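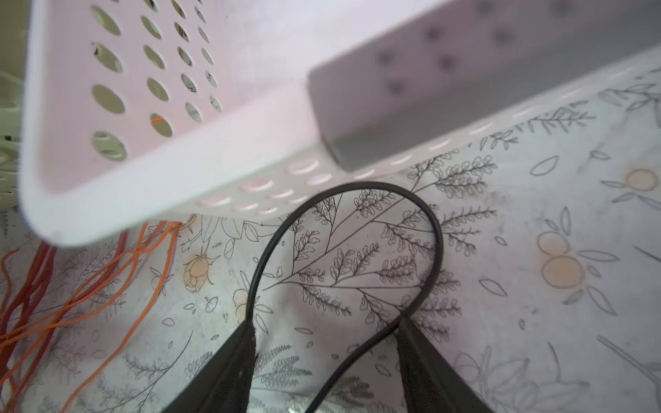
Tultix open day, wire sorting demo (Goodwin site)

benchrat_6
Went to the Tultix open day on Thursday. It was busier than in February; they told us 106 people signed up. Most of the floor was conveyors I had seen before. The part worth the drive was the two-arm cell pulling single wires out of a tangle and putting them in baskets. I stayed for about 40 minutes.

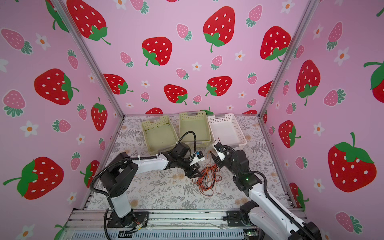 Both arms at the tangle, baskets along the back wall.

Tullio Amato ran the session and took questions. He said the hard part is getting one strand without dragging the rest along. The job they have in mind is harness scrap for a recycler in Drurton.

mkowal
Did they give a rate? Last year it was all "coming soon."

benchrat_6
400 picks logged last week, no rate per hour. I asked twice.

drurtonline
I was there in the afternoon. It's slow. A person with a pair of pliers would clear that pile while the arms are still lining up. I don't see who buys this.

halfstep
Depends on the shift. We have people picking wire by hand at our place and they hate it. Slow is fine if it runs overnight.

drurtonline
If it runs overnight. Every run I watched had a guy standing next to the stop button. 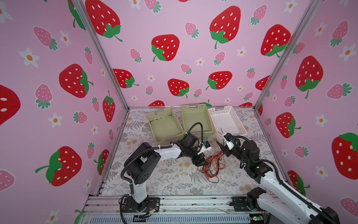 Two grippers, one pile of wire.

mkowal
Why two arms? Zulergate does loose cable with one arm and a vacuum head.

benchrat_6
Amato's answer was that one holds while the other pulls. Zulergate is handling cut lengths, too. Long thin wire in loops is a different job.

halfstep
Not that different. Cut it first and you don't need the second arm.

benchrat_6
Then you have 634 short pieces where you had a few long ones, and the recycler wants them long. He did say that part. 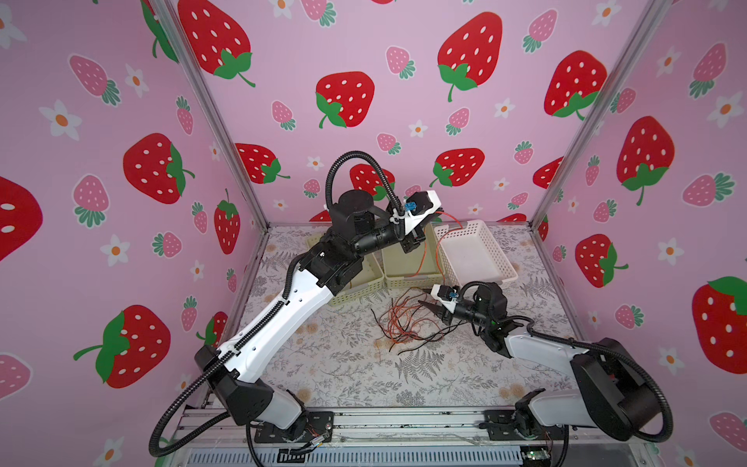
coilwinder
My interest is in the cable routing on the arms, having just redone ours. Tultix runs corrugated conduit outside the links and leaves big loops. On the left arm it is held along the top of the long link with white zip ties, then loops over the motor housing toward the wrist. We did the same and had to replace the ties after a few weeks. I'd like to know if they use anything better on the production version.

benchrat_6
Didn't ask. There's a contact form on their page and they answered mine the next day.

drurtonline
Ask them for the hourly rate while you're at it.

coilwinder
Will do. I'll post whatever they send back.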